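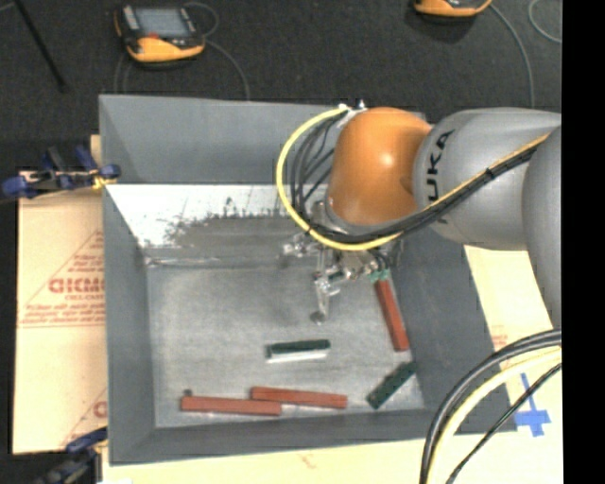 Sat 23 March: blocks in a bin, and my washing-up

Back from Conville with tired feet and a head full of robots! I got the 28 bus out early and was there before the kettle had boiled, so I had a good long look at the picking bench before it filled up.

Five blocks, three red and two dark green, lying any old how in a grey metal bin. A toddler could clear that, I thought, and then I started thinking about how a toddler does it (grabs, misses, pushes one against the side, grabs again) and it stopped seeming so simple. One red block was right up by the wall, leaning a bit. Where do you put a finger in there? I had a go with kitchen tongs when I got home, with a roasting tin and some dominoes, and it took me 35 goes to get 2 out of the corner cleanly. I was hooked, and tea was late.

The Indoter people talked about shop-floor sorting, which they think is close for parts that are all the same shape. Srivastava were more careful and said a cutlery drawer is still a very hard problem, what with forks tangling. I liked them for that. My own guess is that boxes and bottles come first, then folding towels, and socks last of all.

Still, the arm itself! Big orange joint, cables looping everywhere, and then that thin little silver finger at the end of it. I could have stood there all day.

Must write to Brarberg about the October open day. Tickets are capped at 60. Dishes still in the sink.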